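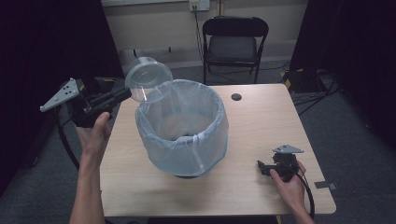

One reader wrote to ask whether hand grippers need any care at all if they only ever pick up cups and other light things. She had used her pair all summer without touching them, and lately the left one was letting go on one side before the other.

They do need it, and an uneven release is usually the first sign. The load hardly matters. Dust, skin oil and the pull of the cable do most of the harm, and they do it whether you are lifting a clear plastic cup or a full paint can. The tips below are for the Skanine hand-held pair we use at the Tresomdale bench. Other makes with two facing fingers can be treated much the same way, but check the sheet that came with yours for screw sizes.

Before you start

Unplug both grippers at the wall end first, then at the tool. Clear enough table to lay the two tools down with their fingers pointing away from you. A light-colored tabletop helps, as a dropped black screw is hard to find on a dark one. If the table has a cable hole, put tape over it before you take anything apart.

You will need:
A dry, lint-free cloth
A second cloth, damp with plain water
A soft toothbrush
The hex key that came in the box
A strip of white card, 115 mm long
Masking tape and a pen

Put tape on each tool and mark it L or R. The fingers look alike from one tool to the other, and if they get swapped you will have to line everything up again.

Cleaning the fingers

1. Open the gripper fully. Wipe the inner face of each finger with the damp cloth, working from the base to the tip. The rough texture holds dirt, so go over it twice.

2. Brush along the top ridge and around the screw holes. Don't poke a pin into the holes. It scratches the edge and pushes the dirt further in.

3. Dry with the other cloth and leave the fingers open for six minutes before you close them.

Skip the alcohol wipes. We used them for a year and the faces on our first set went shiny and started to slip. Dish soap leaves a film and is no better.

Checking that the fingers line up

1. Stand the card on its long edge between the open fingers, square to the way they close.

2. Close the gripper slowly by hand. Both fingers should reach the card together. If one gets there first and pushes the card over, that finger has shifted on its mount.

3. Loosen the mount screws on the side that is off by half a turn. Move the finger until both touch the card, hold it there, and tighten each screw a little at a time, going back and forth between them.

4. Open the gripper and look straight down at the gap over a plain, well-lit surface. The two inner faces should match in height, and the ridges should slope away from the gap at the same angle.
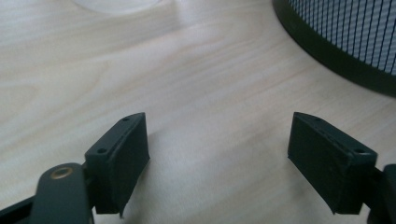 Cables

Most of our repairs have been cables. Each one should leave the tool in a loose curve and go down past the table on its own side. If it is tight when your arm is stretched out, it will sooner or later pull at the plug. Let it hang with some slack and keep the rest off the part of the floor where you stand.

Feel along the jacket with your thumb and finger once a month. A soft or flat spot means the wire inside is going. Hagedorn sells the replacement by mail and so does the hardware counter in Predcombe, although they had to order ours and it came in November, well after we needed it.

Don't wrap the cable around the handle for storage. Coil it loosely and lay it beside the tool.

The metal plate

The gray plate with the small holes is easy to knock out of true. Never pick the tool up by it. If it rattles, snug the screws underneath and stop as soon as the noise stops. Dust in the holes comes out with the toothbrush.

Keeping a log

Write down the count each time you clean. Our left tool was at 3,331 closings when its finger first shifted, and the right one went much longer. We now run the card check every 6 working days on both. A page taped inside a cupboard door is enough for this: date, tool, what you did, and which screws you turned.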